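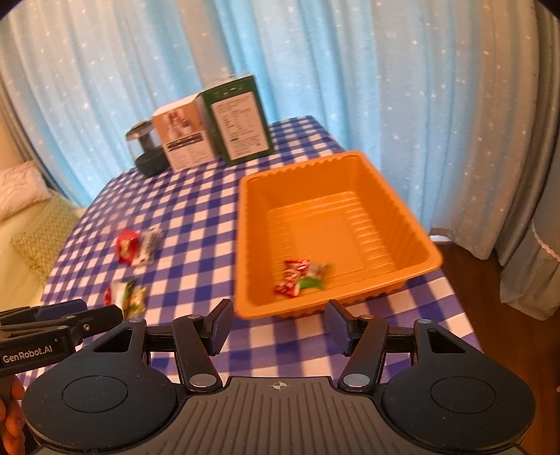

Llevo toda la tarde con los caramelos. En mi casa siempre han vivido en el fondo de un bolso, en el bolsillo de un abrigo o en ese cajón donde también están las pilas gastadas, y este mes de octubre me he propuesto que tengan un sitio fijo. Así que he sacado el mantel de cuadros azules y blancos, el de vichy de toda la vida, y he puesto encima la bandeja naranja de plástico para ver cómo quedaban juntos. ¡Y me encanta! El naranja con el azul me alegra muchísimo, qué queréis que os diga.

La bandeja tiene los lados inclinados y el borde ancho, con la pared de dentro acanalada. A mí me parece comodísima para meter la mano y coger uno sin mirar. Mi amiga Nazma opina que para los caramelos hay que usar un cuenco de cristal, como hacía su abuela, y lo hemos discutido ya unas cuantas veces (sin acuerdo). El cristal es precioso, pero en esta casa dura lo que dura.

Los caramelos envueltos los compro a granel en Miah, una tienda pequeñita que tengo cerca del trabajo. Pido siempre 300 gramos, y siempre me digo que la próxima vez pediré menos. Pranab, el chico que despacha, ya ni me pregunta — coge la pala y empieza a echar. La última vez se le fue la mano y aquello pesaba 700, y claro, no iba a decirle que los sacara.

Lo de la cortina viene de antes. Es azul clarito con estrellitas blancas y cuando la colgué pensé que igual era demasiado infantil para poner cerca de la mesa. Ahora no la cambiaría por nada. Con los cuadros del mantel se lleva mejor de lo que yo esperaba, y eso que mi hermana me tiene dicho que estampado con estampado, jamás.

Me falta decidir qué hago con las cajas, que de momento se quedan al fondo de la mesa, contra la cortina. He pensado en una balda estrecha, de nueve centímetros de fondo o así, pero tendría que medir bien y hoy no me apetece sacar el metro. Si alguien ha puesto una parecida y no se le ha caído a la semana, que me lo cuente en los comentarios, porfa. Yo voy a comerme un caramelo mientras tanto.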